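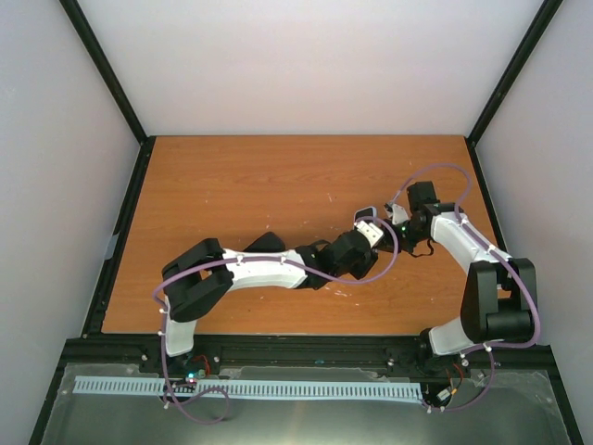 Wooden tabletop with light surface scuffs.

Home | Guides | Furniture Care | Floors | Contact

Caring for and Refinishing a Wooden Work Surface

This guide describes the method recommended by the Narham Furniture Care Office for cleaning, repairing and refinishing wooden table and bench tops. It applies to solid wood surfaces finished with oil or varnish. Veneered tops may be cleaned as described in the first section but should not be sanded except by an experienced finisher.

Assessing the surface

Clear the table and wipe it with a dry cotton cloth. Look across the surface from a low angle, with a lamp or window on the opposite side. Pale marks that cannot be felt with a fingernail are generally in the finish only. Marks that catch the nail have reached the wood and will need sanding.

Place a few drops of water on an area that receives regular use. If the water stands in beads after 10 minutes, the finish is sound and cleaning will normally be enough. If the wood darkens under the drops, the finish has worn through.

Cleaning

Mix a small amount of mild dish soap in a bowl of lukewarm water. Wring the cloth out well before use, as standing water can raise the grain and loosen joints. Work along the grain and rinse the cloth often. Dry the surface immediately with a second cloth.

Dried spots of glue or paint may be lifted with a plastic scraper held nearly flat. Metal blades are not recommended. Light scuffs in an oiled finish can often be reduced by rubbing with a soft cloth and a few drops of the same oil that was used originally.

Sanding

Wear a dust mask and open a window. Begin with 120-grit paper on a flat block and sand the whole top evenly. Sanding only the damaged area leaves a shallow hollow that will show once the finish is applied. Continue with 180 grit and then 240 grit. Remove all dust with a vacuum cleaner and a slightly damp cloth between grades.

Paper as fine as 600 grit is suitable for smoothing between coats of varnish. It should not be used on bare wood that is to be oiled, as a highly polished surface takes up oil poorly.

Applying oil

1. Stir the oil thoroughly. Do not shake the can.
2. Test the oil on the underside of the top and allow it to dry before judging the color.
3. Apply a thin coat with a lint-free cloth, working along the grain.
4. Wait 13 minutes, then wipe off everything that has not soaked in.
5. Allow the surface to dry overnight and repeat.

Two coats are sufficient for most tables. A workbench may require a third. Follow the drying times printed on the can if they are longer than those given in this guide.

Cloths used with oil can heat up and catch fire without a flame. Lay them flat outdoors to dry, away from anything that burns, or keep them under water in a closed metal container until disposal.

Return to use

Light items may be placed on the table after the final coat has dried overnight. Avoid water, hot dishes and heavy tools for nine days. Felt pads should be fixed under any equipment that is to remain in one position.

Text revised by Zsolt Halász, 27 March 2025. Readers with varnished floors should consult the separate guide under Floors.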